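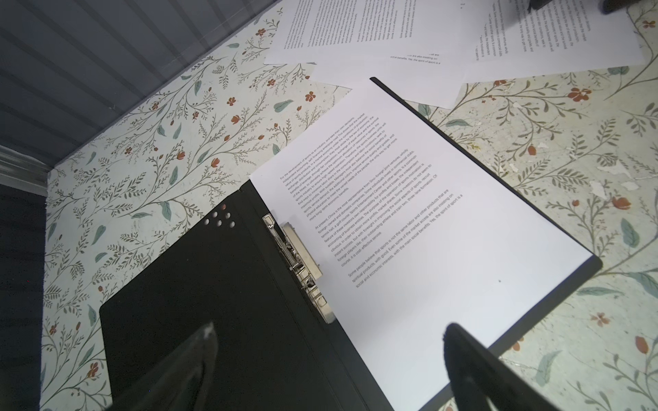

Science Desk > Machines > How Robots Think

How Does a Robot Know Where the Paper Is?

By Iqra Tanoli
May 16, 2024

Pick up a sheet of paper. Go on, grab one! You probably did it without thinking at all. Your eyes found the paper, your brain worked out where the edge was, and your fingers pinched it.

Now imagine you have two stiff fingers and no thumb, and you have never seen paper before. That is how a robot starts out. Everything else has to come from its software, the long sets of instructions that run inside a computer. The software is my favorite part of any robot, and I'm going to try to make it yours too.

Step one: seeing

A camera doesn't know what it's looking at. To a computer, a picture is a giant grid of numbers. Each tiny square, called a pixel, has numbers that say how bright it is and what color it is. A white page gives big numbers and a black folder gives small ones. So where the big numbers suddenly turn into small ones, there might be an edge!

The part of the software that hunts for edges and shapes is called perception. It's easy when a white page sits on a black folder. It gets much trickier when a white page lies on top of another white page, or on a surface covered in leaves and orange flowers. Is that line a stem in the pattern, or the side of something you can pick up? Even grown-up programmers groan at flowery patterns.

To get good at this, the software practices. Saqib Durrani writes perception programs for a project called Risance, and he told me his team showed theirs 3,000 pictures of desks, tables and beds with papers on them. In every picture a person had drawn a line around each sheet. The program made a guess, checked it against the line, and changed itself a tiny bit. Then it did it all over again (and again, and again).

Step two: planning

Okay, the robot has found the page. How should it get there? It could go straight down, or swing in from the side, or tilt its wrist to match a page that's lying crooked. The planner tries out lots of paths inside the computer before a single motor turns. It throws away any path that would bump the table or squash something on the way.

The Risance planner comes up with 12 paths each time and keeps the best one. Saqib likes to watch them on his screen, where they look like a bunch of colored noodles.

Papers held in a clip are a special puzzle. If you tug one, the whole folder comes along! The planner has to know that the clip opens first and the page comes out second. Putting jobs in the right order is a big piece of planning, and you do it every morning with socks and shoes.

Step three: moving

Now comes control. Control software tells each motor how far to turn and how hard to push. Then it checks what happened, fixes any mistake, and checks again, many times every second. You do the same thing when you carry a very full glass of milk. Spill a little to the left, lean a little to the right!

Try it at home

Put an oven mitt on each hand and scatter three sheets of paper on a table. Ask a friend to be the software. Your eyes stay shut, and your friend can only use short commands like "left," "down," "tilt" and "close." Can you stack the sheets in a folder? Swap places and try again with shorter commands.

My brother and I needed six tries, and one of our pages ended up under the couch.

14 shares | 3 comments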